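Looking after the folding cell
Speaker notes, Allotside maintenance day, January 27, 2020
Mercedes Cuadros

Slide 1
Say hello, thank Edith Mamani for the slot. I run upkeep on one two-arm cell at Zetosley. The talk covers cables, grippers and the tabletop. No software today. Questions can wait until slide 5.

Slide 2 – layout
Both arms bolt to one black crossbar at the near edge of the table. Walls on three sides, so all service work happens from the front.

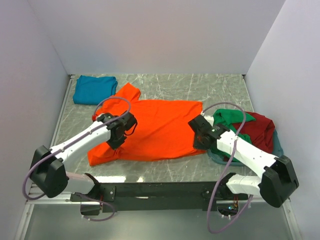

The cell with an orange T-shirt under the grippers.

Point out the purple cables. Each one loops over its gripper, goes back along the arm and hangs down past the bar. Leave slack at the wrist. Ashwin pulled ours tight in the first month and we lost a connector. Ties get checked every 200 hours and replaced if they slide by hand.

Slide 3 – weekly routine
Power off and lock out before anyone leans over the bar. Wipe the top with a damp cloth, then a dry one. Pick lint out of the finger joints with tweezers – no compressed air, it drives the lint further in. Check the crossbar bolts against the paint marks. If a mark has moved, stop and call Kwabena Fiadzo. Do not just tighten it.

Slide 4 – after a repair
We swapped the right wrist at 778 hours. Total downtime was 42 minutes, most of it spent finding the right driver. 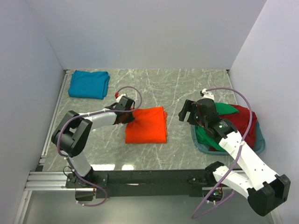 After any swap, home both arms and jog them slowly through full reach with a hand on the stop button. Watch the cable at the elbow the whole way. Then do a dry run with the grippers empty, and only then put cloth in. Write the hours in the log, even for a small job. Sheyla Correa keeps the sheet and will ask.

Slide 5 – spares
One wrist cable per arm, a bag of ties, one set of fingers. Ours sit in drawer 503. New fingers are due in February.
Take questions. Handouts are by the door.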